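4.2 Who breaks the news, and how fast it travels

The second question we put to the archive was a simple one: when a celebrity couple has a baby, who gets to say so first? We were thrilled to find that the answer shifts a great deal over the years we covered. In the early part of the Arnham collection, most birth stories open with a magazine exclusive, often with a paid photo spread, and the couple's own words show up only in the second or third paragraph. From 2017 on, the usual opening is a post from one of the parents, and the entertainment site is left to build a story on top of it.

Our full set holds 735 announcement stories, each one coded for the first named source, the type of quote used, and the presence of what Gasser (Gebhard Gasser, in his earlier work on wedding coverage) calls a "forward hook," meaning a line that points readers to the next likely event. Forward hooks are everywhere! A birth story will mention a second child, a move to a bigger house, or a possible return to the show. The baby may be only hours old, and the writer is already asking what comes next. Gasser saw the same habit in wedding stories, where talk of children often came before the cake had been described, and it is a pleasure to see his idea hold up so well in new material. 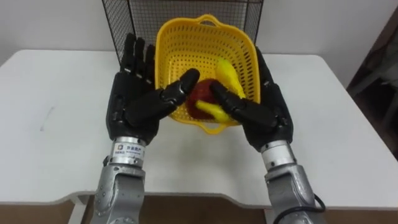 Figure 9. Two robot hands and a yellow basket on a white tabletop.

Coding was done by two readers working apart, using the Grotis scheme with small changes. The hardest calls had to do with the word "exclusive." Some sites use it for an interview they alone were given, while others use it for a comment under a public post that they happened to notice early. We kept both in the set but gave them separate codes, and we would urge anyone doing similar work to do the same. Lumping them together hides one of the liveliest parts of the story, which is how small outlets compete with large ones when everybody can read the same post at the same moment.

That competition shows up clearly in the time stamps. Zürcher argues that speed matters less than tone in fan-driven news, and we began this project expecting to disagree. After reading the stories side by side, we have come around to much of that view. The first site to publish often runs a bare paragraph with the name of the child and little else. Sites that come in later in the day have room for a timeline of the pregnancy, reactions from castmates, and a guess or two about the meaning of the name, and these longer pieces are the ones that other outlets go on to cite.
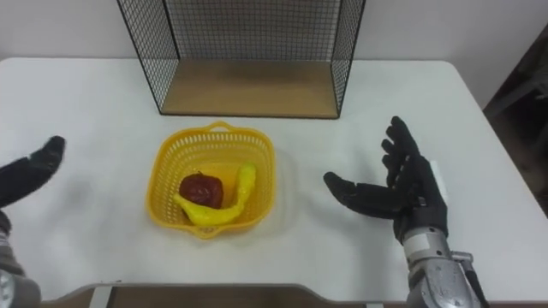
Castmate reactions deserve a study of their own. They are short, cheerful and nearly always quoted in full, down to the repeated letters and exclamation points. In reality TV coverage they also do a second job, because a warm comment from a former rival can become a fresh headline by evening. We coded these as "spin-off items" and linked each one back to its parent story. Bescombe's method for tracing such chains worked beautifully here, and needed only one change, a rule for comments that were later deleted. We treated those as part of the chain if at least one outlet had quoted them word for word. Chains that begin with a comment from a relative outside the cast are taken up in Section 4.3.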